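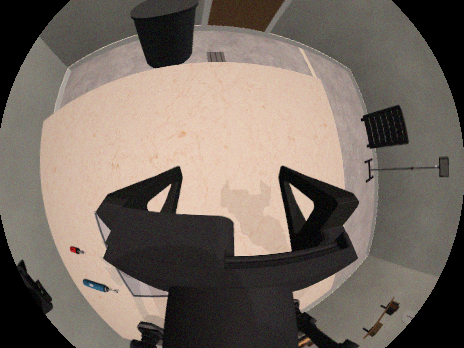 石纹台面的日常擦洗

浅色带纹路的石材台面耐用，怕的是酸和放久了的油。平时清洁用温水加几滴中性洗洁精就够了，拿拧干的软布顺着一个方向擦，再用清水布过一遍，最后用干布收水。收水这一步不要省，水渍干在表面会发白，浅色石面上逆着光很明显。

白醋、柠檬汁、除垢剂都不要直接上大理石。很多人拿白醋擦水龙头，顺手就擦到台面上，几分钟就能留下一块没有光泽的印子，这种印子擦不掉，只能重新抛光。人造石和岩板耐酸一些，但也不建议长时间泡着。

油渍怎么处理

刚滴上的油用厨房纸按压吸走，别来回抹。已经渗进去的，用小苏打加水调成牙膏那样的稠糊，厚厚盖在油渍上，比油渍边缘多出一指宽，蒙上保鲜膜，四边用胶带贴住，放一夜。第二天揭开，等糊干透再刮掉，用湿布擦净。颜色深的可以重复两三次。

茶渍和咖啡渍也用这个办法，把水换成3%的双氧水。深色石材不要用双氧水，会褪色。

要不要打封护剂

倒一小勺水在台面上，等十分钟。水珠还立着，说明封护还在；水下面的石头颜色变深，就该重新做了。封护剂500毫升一瓶，普通餐桌用不完，剩下的拧紧盖子放阴凉处。Kolel和Rewi两种我都用过，Kolel干得慢，适合夏天；Rewi气味大，要开窗。施工前台面必须干透，擦洗之后至少隔一天。涂好以后按说明上的时间把多余的擦掉，留在表面会结成一层发黏的膜。

我家的桌子每年九月做一次，窗边那一头晒得多，多涂一遍。

桌腿和接缝

深色的金属桌腿用微湿的布擦，焊缝处容易积灰，用旧牙刷刷一下。桌面与桌腿之间的垫片每年检查一次，变硬开裂就换。桌子摇晃先看地面平不平，再拧螺丝，对角交替着拧，一次不要拧到底。

搬动石面桌子要两个人以上，抬桌架，不要抬石面的边。

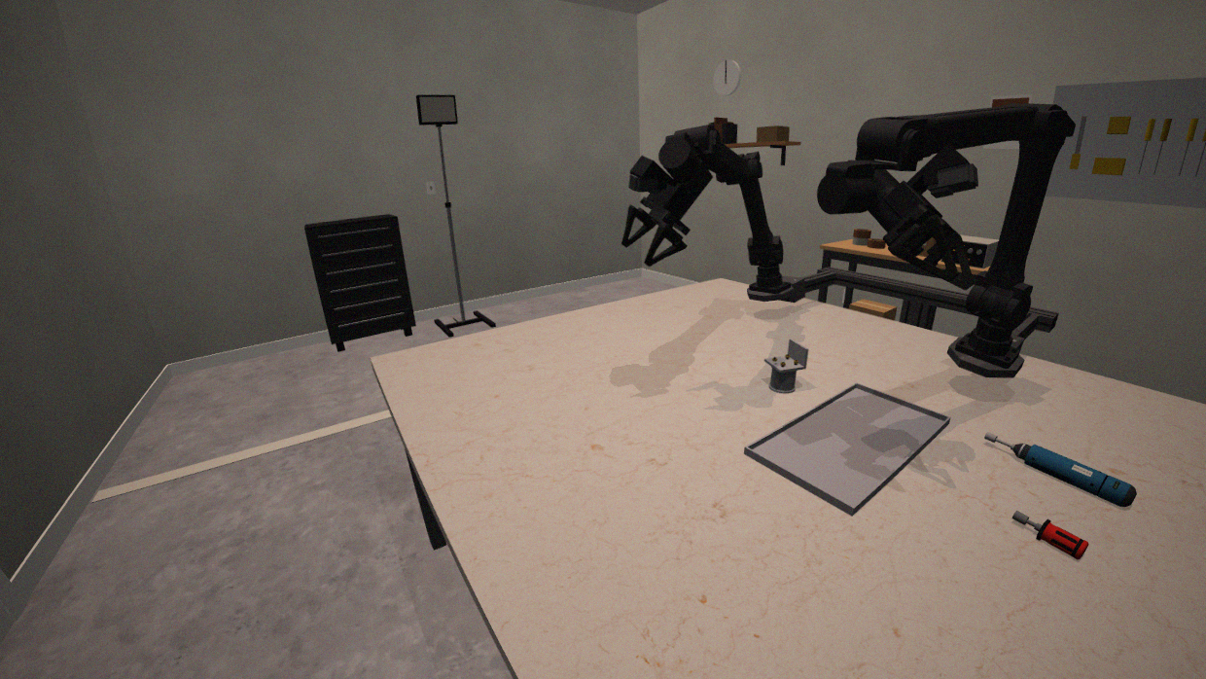 读者Undimness留言说，她家的人造石餐桌照小苏打的办法敷了一夜，酱油印淡了，但敷过的地方比周围哑一些，问是不是做坏了。多半是糊没有擦干净，留了一层很薄的粉。用温水多过两遍，干布打圈擦，再看光泽。如果还是哑的，可以用人造石专用的抛光膏，先在桌面背面或角落试一小块。

另外，热锅一律放隔热垫上，垫子底下的水汽也要及时擦掉。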